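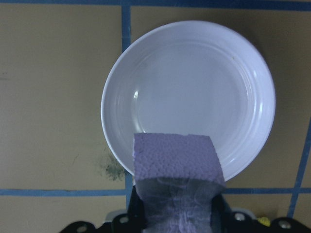
Floltar opened its kitchenware test rooms to visitors for one afternoon in May, and I went along mainly for the dish-care section. I have bought plates from the Farkora line for years and wanted to know why the older ones mark so easily. The washing-up tables are divided up with blue tape. A plain white plate had a lavender foam sponge on it, with the lower half of the sponge wrapped in a whitish mesh. I use bare foam at home and had never thought of covering it.

The tour started at one and was limited to 23 people. We signed in, left our coats on a rail and went through the glaze store first. It was cold in there and hard to hear the guide. The store holds nearly 2000 sample plates on open racks, sorted by year, and I found my own pattern on a low shelf near the door. It was dropped after the Halline range came in.

The washing-up room was the better half of the visit. We had 20 minutes there, and I could have used more. 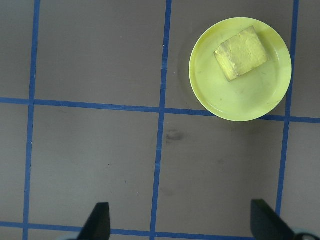
Most of the questions were about scouring. The guide told us to rinse grit off before any sponge goes near the plate, and to leave the rough pads for pans. Someone asked about dishwashers and got a long answer — mostly about salt.

Coffee was served in the Saludo cups, which I didn't care for. The handle is too small. The factory shop is across the yard and takes cards only. Parking is free, but the 48 bus stops right at the gate and the lot was full when I arrived.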